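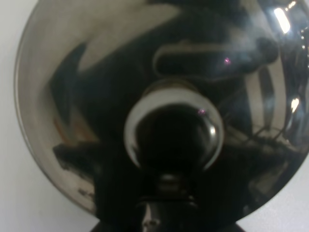

Ticket 1000: Reflector lamp flickers, then goes off

Product: Ilteo lamp with round chrome reflector and mirrored bulb
Opened by: Antonina Kravchuk
Category: Lighting, home
Status: Solved

First message from customer

Good morning. I have the Ilteo lamp with the big chrome reflector, and I bought it in August from the Dimuleck shop. It stands by a white wall in my living room and for a long time I had no problem with it. Now it flickers in the evening. It is quiet for 13 or 14 minutes, then the light trembles a little, and then it goes off completely. If I wait, it comes back.

What I tried already:

1. Another wall outlet in the same room. No change.
2. Another outlet in the kitchen, where the refrigerator is normally connected. No change.
3. I cleaned the reflector with a dry soft cloth. Of course this did not help with the flicker, but I wanted to say it, in case you ask me if the lamp is clean.

The bulb is the round one with the mirror surface, and it sits in the middle of the reflector. It is not the bulb that came in the box. The first one burned out and I bought a new one from Munshi. Maybe this is important.

Please tell me if I should send the lamp back or if I can repair it at home. I would prefer to repair it, the reflector is large and I am afraid it will get scratches in the mail.

Antonina Kravchuk

Reply from support

Hello Antonina, thank you for the clear list. Please do not send anything yet. Could you check these points and write back?

Switch the lamp off, pull the plug and let the bulb get cold. Hold it with a cloth and see if it moves in the socket.
Unscrew it and look at the contact at the bottom of the socket. Do not touch the inside of the socket with metal.
Tell us how many watts are written on the bulb and how many on the sticker under the base.
Put a different bulb in for one evening, if you have one that fits.

Customer update, Tuesday, 7:40 p.m.

I did everything in the order you wrote.

The bulb was not loose. I could turn it only a very small bit more, and I stopped there because I did not want to break the glass.

In the socket I see no black marks and nothing melted. The small metal tongue in the bottom looks rather flat to me, but I don't know how it should look when it is new.

The watts are the same on the bulb and on the sticker, so I think this is not the reason.

I had no other mirrored bulb at home. My neighbor gave me a plain one of the same size. With this bulb the lamp also went off, after 14 minutes. So the Munshi bulb is innocent — I am glad, it was not cheap.

One more thing I noticed. When the light trembles and I push very lightly on the reflector, the light becomes steady again for a moment. Is it possible that the socket is tired?

Reply from support

Yes, this sounds like the socket contact. When the lamp gets warm, the parts move a little and the contact is lost. Please do not push on the reflector again while the lamp is on, and leave it unplugged until it is repaired. We can send a new socket, or you can take the lamp to the Bulimton repair counter. The work there takes 3 days and you keep the reflector in your own hands on the way.

Customer update

I chose Bulimton. I wrapped the reflector in a bath towel and carried it on the bus on my knees. I took the bulb out before and left it at home in a sock.

The man at the counter showed me the old socket. The metal tongue was bent down and it did not spring back when he pressed it. He changed the socket and also shortened the wire a little, where the cover was worn.

Customer update, last one

The lamp is at home again with the mirrored bulb. I let it burn the whole evening, from dinner until I went to bed, and there was no flicker. The second evening was the same.

I have still one small question, not urgent. There are finger marks on the chrome from the repair and the dry cloth only moves them around. May I use a little water with dish soap, or will it leave spots?

Reply from support

Very good news. For the marks: unplug the lamp, take the bulb out, then use a cloth that is only slightly damp with one drop of dish soap. Wipe from the middle to the rim and dry it right away with a second cloth. Please no glass cleaner and no vinegar on the chrome. Keep the water away from the socket.

We set this ticket to solved. If the flicker returns, answer in this same ticket and it will open again.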